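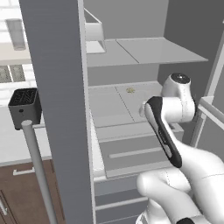 **Review: Rimside Kitchen, classroom edition**
Drancombe College, Engineering and Computing Department
15 August 2025

The department was asked to assess Rimside Kitchen as a possible replacement for the floor-mat exercises used in the second half of the robotics course. Rimside is a simulated kitchen with a single robot arm, supplied by Lahtinen for use in schools and colleges. It was used for one full project unit by the second-year class, and afterwards by the robotics club in its preparation for the Stoltham inter-college competition. This review is intended for other departments considering a purchase.

**Installation and licensing**

The software was installed on 20 machines in the main computing room. Installation was straightforward, although the licence key had to be entered separately on each machine, a task that took most of an afternoon. An option to license a whole room from one account would be welcome. The classroom edition works without an internet connection once it has been activated, and this was useful in May, when the college network was under repair.

The printed manual runs to 174 pages. The first chapters are clear and may be given to students without alteration. The later chapters, on writing one's own tasks, assume a good deal of programming knowledge, and staff should allow time to work through them before the unit begins.

**The project unit**

Students worked in groups of 3. Each group was required to plan, program and record a sequence in which the arm opens the refrigerator, reaches a shelf and withdraws without touching the cabinet. Marks were given for the written plan and the test log as well as for the final run.

The refrigerator task proved a sound choice. Door handles, shelves and drawers call for different approaches, and a program written for one seldom serves for another without changes. Several groups began by setting every joint angle by hand. Most had abandoned this by the second session and were using the target-point tool, which allows the gripper to be sent to a position and leaves the joint angles to the software. Staff considered this change of method to be the most useful learning of the unit.

The handling of contact between the gripper and the handles is adequate, with reservations. A grip placed a little too high on a vertical bar may hold on one run and slip on the next, with no change to the program. Some students found this discouraging. The manual explains that a small random variation is applied at the start of each run, and that it can be switched off in the settings. We advise leaving it off for the first sessions and switching it on before assessment. 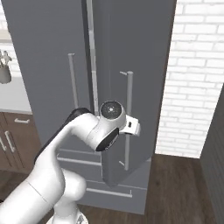

Stoltham, whose department has used the same edition for longer than ours, would go further and keep the variation on from the first day, on the grounds that students who learn without it tend to write programs that must be rewritten later. We have noted the point and may try this with one of next year's groups. Our own view remains that beginners should see a correct program succeed before they are asked to make it reliable.

**Cameras and recording**

The viewpoint can be moved freely, and positions can be saved and recalled. Groups made good use of this when preparing their logs. A view that suits the approach to the door is of little help once the arm is among the shelves, and students should be encouraged to save at least one position for each stage. Recordings are stored in a common format and can be played on any college machine. The files are large – a shared drive will fill quickly if old runs are not deleted.

**Use by the club**

The club used Rimside for 5 weeks of competition practice. The timed mode is well designed, and the score sheet can be adjusted to match local rules. The drawers were found to be harder than the doors, and the club spent more time on them than had been planned. One fault should be reported: when a run is stopped part way through, the timer does not always return to zero, and the program must be closed and reopened. Lahtinen has acknowledged the fault but has given no date for a correction.

**Limits**

Rimside does not replace work with a physical arm. Students gain no experience of cabling, worn parts or emergency stops, and the college will continue to teach these separately. Only the one kitchen is included in the classroom edition; further rooms are charged as extras.

**Recommendation**

The department recommends the classroom edition for second-year courses and for clubs with some programming experience. It is less suitable for first-year groups unless staff are able to prepare simplified tasks in advance. Drancombe will renew its licence for the coming year, and our task sheets and marking scheme are available to other colleges on request to the department office.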